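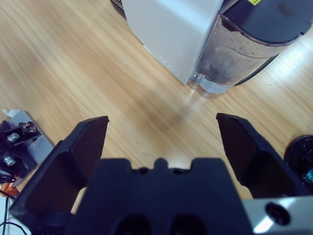

How I oil a wooden tabletop without making a sticky mess

Posted 8/14/19

I've oiled the same kitchen table every June for years now, and I did it wrong for most of them. Too much oil, not enough wiping, and then two weeks of peeling my forearms off the wood at breakfast. So this is the way I do it now, which takes one evening plus a lot of leaving it alone.

First, make sure your table has an oil finish or no finish at all. Put a few drops of water on it, somewhere out of the way, and go make coffee. If the drops soak in and leave a dark spot, you're good to go. If they just sit there in little beads, there may be varnish on it (or fairly fresh oil) and more oil won't do much except smear.

What I use:

A can of Sotia hardwax oil, the small one
100 grit and 234 grit paper (the 234 is an odd one, it comes in the Omard mixed pack, and any fine paper close to that will do)
Cotton rags, old T-shirts are perfect
A vacuum with a brush head
Gloves, unless you like orange fingernails
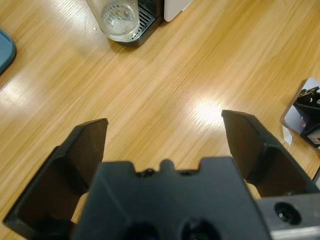

Start with a good wash the night before. Warm water, a tiny squirt of dish soap, wring the cloth out hard and don't flood it. Let it dry overnight! I skipped this once and sealed in a cloudy patch that I looked at for a whole year.

Next day, sand. Only use the 100 on the really rough bits, like old cup rings or that one place where somebody slid a hot pan. Go with the grain, keep the paper flat, and don't dig at one spot or you'll get a dip you can feel with your hand. Then do the entire top with the fine paper. Light pressure, long strokes, radio on. Vacuum it, wipe it with a barely damp rag, and vacuum again once it's dry.

Now the oil. Stir the can (don't shake it) and pour a puddle about as big as a cookie. Work it out with a rag until it looks thin, then keep going until it looks too thin. I work in strips from one end to the other and do the edges last. Wait fifteen minutes, take a clean dry rag, and rub off everything that's still sitting on top. 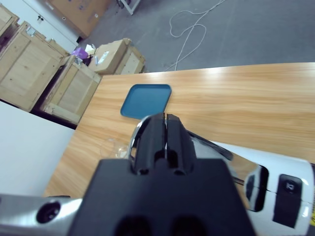
How many coats does a table need?

Two is plenty for one that's been oiled before. Bare wood usually wants three, with a night in between and a very light rub with the fine paper before each new coat.

I do the second coat the next evening and it goes much quicker, because the wood drinks less. If it still feels tacky the morning after, you left too much on. Put a few drops of fresh oil on a rag, rub the tacky part hard, and buff it dry right away. It fixed mine.

And please be careful with the rags. Oily rags can heat up and catch fire by themselves when they're balled up in a trash can. Mine go flat on the concrete outside, one layer, until they're stiff all the way through.

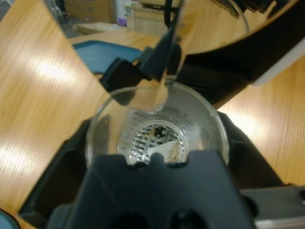
When can I put cups and plates back on it?

Give it a full day for dry things and a week for anything wet or hot. Use coasters that first week, and wipe up spills when they happen.

For the rest of the year I just wipe it with a damp cloth. No spray cleaners. I tried the Stiralus one with the lemon smell and it left dull streaks on mine, so it lives in the bathroom now. Next up is the bench, which has gone gray at one end and will need a lot more sanding.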